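Search this site Go Enter keywords

About Pinness

Pinness is a training school for decorating, tiling and basic home repairs. We are based at Drinside, on the east side of Drestolell, and we have been teaching there for 17 years. Most of our students are adults with a house or flat to look after. The rest are working towards a job in the trade.

The school was started by Ikechukwu Adeleke, a tiler by training. He had been running evening lessons in a church hall and wanted a room where the practice walls could stay up between lessons. The first unit at Drinside had one sink and no heating. We took over the unit next door later on and knocked through, and that is now the tiling room. Ikechukwu still teaches the wet room course and sets the final assessment for trade students.
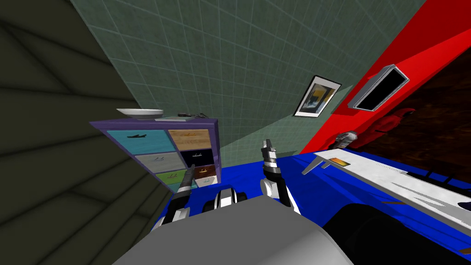
Teaching is done in small groups. Every student has a section of wall to work on, and it stays theirs until the course ends. Tools and materials are included in the fee. Please bring old clothes and sturdy shoes. Knee pads can be borrowed, though a lot of people end up buying their own.

What we teach

Our long course runs from September to July, with a break at Easter. It covers setting out, wall and floor tiling, preparing old plaster, painting woodwork, paperhanging and pricing a job. Students who pass the assessment get a Pinness certificate and a written reference. Last year 902 people came to us for one course or another, and most of them were on the short ones.

The short courses are called Bite. A Bite lasts one morning, from 9.30 to 1, and deals with a single task: hanging a shelf, regrouting a shower, sealing a bath, painting a door without drips. You can book one or several and take them in any order. The floor prep Bite fills up first, so ask early if that is the one you want.

We also teach colour and room planning, which used to be a single afternoon and is now a course of its own. It deals with choosing finishes for floors, walls and larger pieces of furniture before any money is spent. 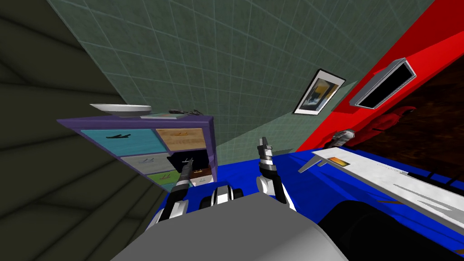

Blue flooring with a dresser.

Students on this course bring the measurements of a room at home and work on that room throughout. We cover how much paint to buy, how to read a batch number on a box of tiles, and where to put the first row. There is a session on lighting as well. Paint samples can be taken home overnight – a colour that looks right at the school can look wrong in a north-facing bedroom. 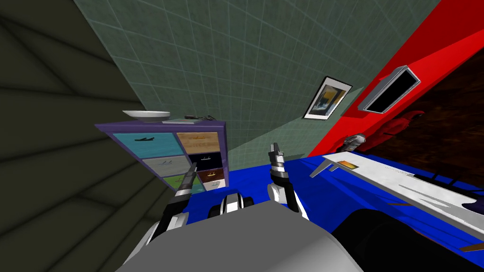

Tiling a wall that will have other things on it needs some planning. Work out where the fixings will go before the adhesive is mixed, and mark them on a drawing. It is easier to drill through a tile near its middle than close to a corner, and with a fine grid like the one on the pale green wall there are a lot of grout lines to miss. The black-framed picture hanging there would need one or two light fixings. A television like the one on the red wall needs a proper bracket, and the wall behind has to be checked for cables and for strength. Plain painted plaster is simpler to put right if the bracket has to move.

Visiting and booking

The office is open from 8.30 to 4. There is parking in the yard, and the 3160 bus stops at the end of the road. You are welcome to look round before you book, but please ring first, as the tiling room is closed to visitors during cutting. Ask for extension 2203.

Fees can be paid in full or monthly. If you have to miss a session, tell the office and we will try to fit you in with another group.

Recent items

Bite dates for the summer
Matt or eggshell for a hallway?
Students' work from the wet room course
Changes to parking at Drinside
How to store leftover grout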